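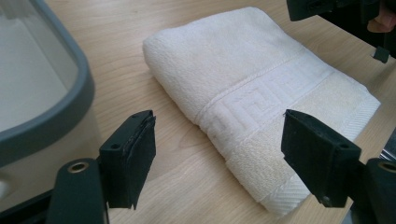 Fig. 1. Folded terry towel with a woven border band in a Greek key pattern.

Unit 2: Pile fabrics and flat-woven borders
Textile Structures, course handout, revised 24/03/2024

2.1 Yarn systems
A terry fabric uses three yarn systems: ground warp, pile warp and weft. The ground warp is held under high tension and, together with the weft, forms the base cloth. The pile warp comes off a separate beam under low tension and forms the loops. Most toweling has pile on both faces, so the pile ends are split between face and back.

2.2 Loop formation
In three-pick terry, two picks are inserted and left a short distance from the fell of the cloth. The third pick is then beaten fully home and carries the first two with it. The picks slide along the tight ground ends but grip the slack pile ends, which buckle outward into loops. Loop height depends on the gap left before the full beat-up. Doubling the gap does not exactly double the height, as part of the pile yarn is taken up in crimp.

Older looms move the reed to make the gap (variable reed). Most current looms move the cloth instead, by shifting the breast beam and temples together. The Hollmann looms in the Brukport weaving lab are of the second type.

2.3 Pile ratio
Pile ratio is the length of pile warp divided by the length of ground warp in the same piece of cloth. To measure it:
Cut a strip along the warp and mark a known length.
Draw out ten pile ends and ten ground ends.
Straighten each end under light tension and record its length.
Divide the mean pile length by the mean ground length.
The Casora sample in the lab set gives 135 mm of pile yarn for 28 mm of ground yarn, a ratio of 4.8. Report to one decimal place. Do not use ends from within 2 cm of a selvage.

2.4 Border bands
To weave a flat band, the loom stops making the gap and beats every pick home. The pile ends are woven in flat, so the pile warp let-off must drop to match the ground. If it drops late, slack pile yarn shows as stray loops at the start of the band. If it drops early, the last row of loops is short.

Simple bands (plain, rib, twill) can be woven on a dobby. Key patterns and other figures with long repeats generally need a jacquard or a large dobby. Cords on either side of a band are made by placing several picks in one shed or by using a coarser weft.

2.5 Shrinkage
Pile areas and flat bands shrink by different amounts across the width. A band that pulls in more than the pile gives a waisted towel. Common remedies are a change of band weft, a lower pick density in the band, or a more open weave. The Betis sample set includes one cloth before and after correction. Measure width at the band and at mid-length, after five wash cycles, with the cloth lying flat and untensioned.

2.6 Exercises
1. A pile warp has a let-off of 62 cm for every 10 cm of ground warp. State the pile ratio.
2. Draw the lifting plan for three-pick terry with pile on both faces. Mark the full beat-up pick.
3. Explain why the pile beam runs out before the ground beam when equal lengths are wound on both.
4. Using the Betis samples, find the difference in width between band and body as a percentage of body width.

Reading for Unit 3: cut pile and shearing, lab manual section 3.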